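Glaze notebook: the white that keeps crawling

5 min read
November, Vasilică Toma

Bucket first. Satin white was solid as a brick at the bottom again, had to go in with the paint stirrer on the drill. Sieved it twice, second time through the finer mesh, and still got little hard crumbs. Frit settling, I reckon. Tipped in a dribble of epsom salts disolved in hot water and it went from skim milk to proper cream in a minute or so. Should have done that at the start. Wrote DO NOT ADD WATER on the lid in texta.

Batch as mixed: 246 g Nuvico frit, the rest as per the card on the wall, except the clay. Out of the usual ball clay so used kaolin, calcined half of it. Card not updated yet. Whoever reads this before I get to it, please use the numbers in the grey folder and leave the card alone.

Bisque came out fine. Prodel controller did its thing where the display sits at 641 and won't move for ages, then jumps. Thought the thermocouple had gone. Poked the wires at the back, all tight. Left it, it climbed. No cracks on the platters, one mug with a hairline at the handle which was my own joining, too dry when I stuck it on. Into the reclaim it can't go, so it's a pen holder now.

Test tiles. Two clay bodies, Salent stoneware and the dark stuff from Sfeir. Dipped both, same count, same bucket. On the Salent it's lovely, buttery, breaks a warm toast colour on the rims. On the Sfeir it crawled. Big bald islands with fat rolled edges, worst on the inside curve of the bowls where it always pools. Same as winter. So it isn't dust (I washed everything this time, and let it dry overnight with a sheet over) and it isn't thickness, the thin dip crawled as much as the thick one. Drying crack in the raw glaze before it even gets to the kiln? Looked at the undipped-again ones with the hand lens and yes, fine mud cracks all along the foot. Too much raw clay shrinking, then surface tension does the rest.

Next go:
- calcine all the kaolin, leave bentonite in
- one tile with a bit of gum, brushed
- one tile warmed on top of the kiln before dipping
- slower start in the glaze firing, the dark body holds water like a sponge

Don't change the cooling. Cooling is where the satin comes from, last time we crash cooled it came out shiny and looked like a toilet.

Aside on the dark body. It bloats if you hold it at the top. The bag says you can, the bag is wrong, or our kiln is running hotter than it thinks. Put witness cones on every shelf next firing, not only the middle. Bottom shelf has always been cold and the back left corner is a mystery. I'd like to do a full map of it one weekend, cones everywhere, no pots, just eat the power bill.

Wax: the new water based one is rubbish on feet. Beads up, glaze creeps under. Going back to the old tin while there's some left. If you're decanting it use a jam jar with a lid that fits, the last lot set like a candle.

Also scraped and washed the kiln shelves, five of them, one has a drip of copper red welded on from somebody's vase. Chisel took most. Mask on for that please, and wet the bench down after. Sweeping dry is banned, I know it's quicker.

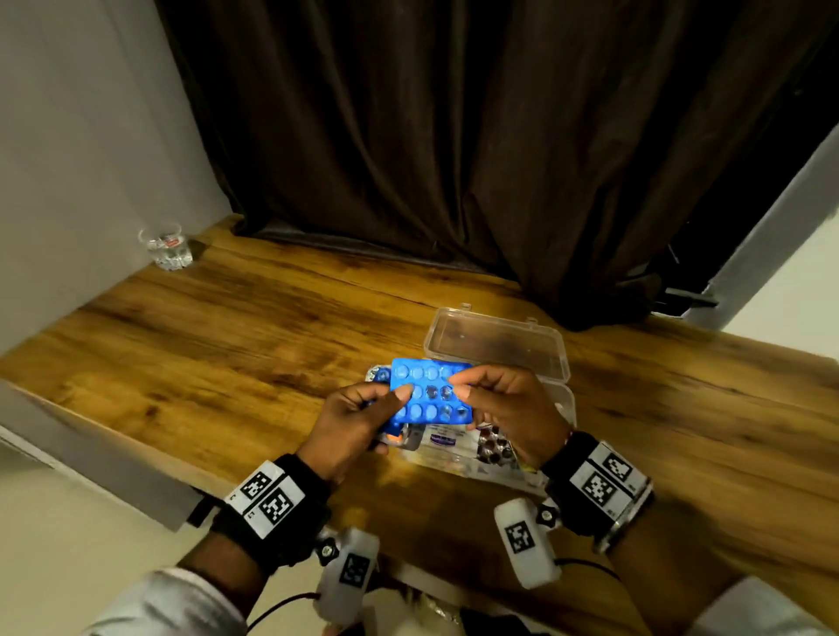 Medicine box, blue strip out
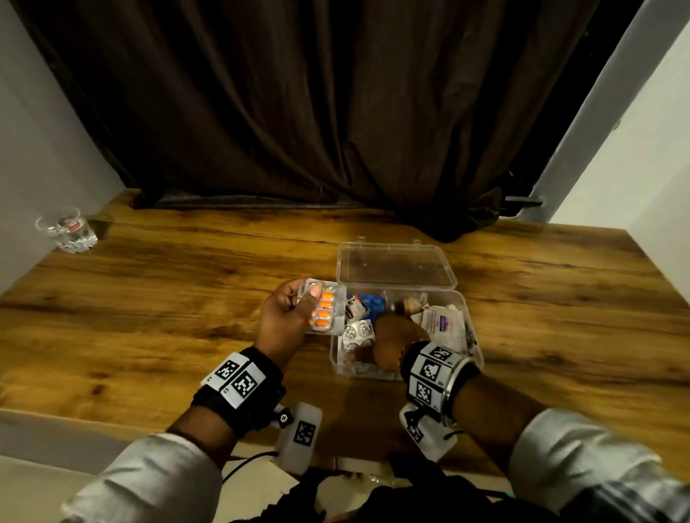
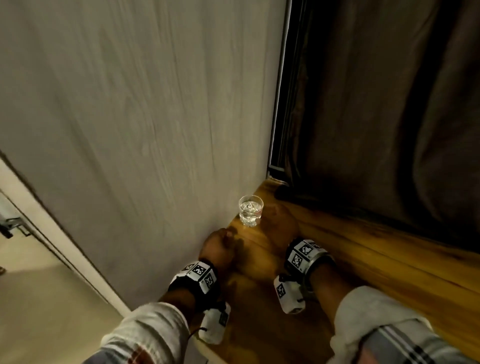
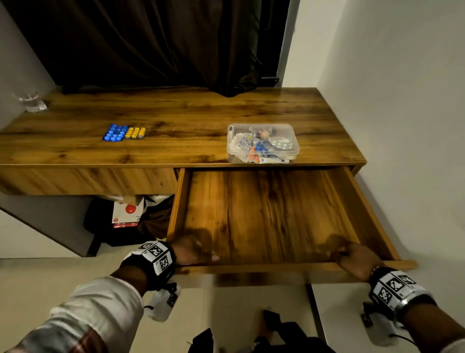
HOUSEKEEPING

Medicine box: any strips past their date go back to the chemist, not in the bin and not down the sink (the sink trap is full of slip as it is). Bandaids are low. Burn gel wanted for the kiln end.

Drinking glasses stay well away from the glaze bench. Manganese in the dark body, cobalt in half the buckets, you don't want to be guessing which glass got rinsed. Same goes for smoko, eat outside or at the far end.

Trap under the wheel room sink wants emptying before it sets. Gloves and an old ice cream tub, it stinks.

Orders to go in: kaolin, calcined if they have it, a bag of silica, kiln wash, sponges (the yellow ones, the blue shed bits into the glaze). Ask about freight before saying yes, last time it cost more than the clay did.

Glaze firing packed except for the top shelf. Waiting on the brushed tile to dry. If it's still damp after lunch it can miss out and go in the next one, I'm not holding the kiln for a tile. Bungs in at dull red. Somebody check the controller before locking up, and if it's sat on the same number, leave it be.

Recent entries
Celadon over slip, pinholes again
Reclaim: how wet is too wet
Rebuilding the wheel splash pan
Copper red, second attempt
Ash glaze from the orchard prunings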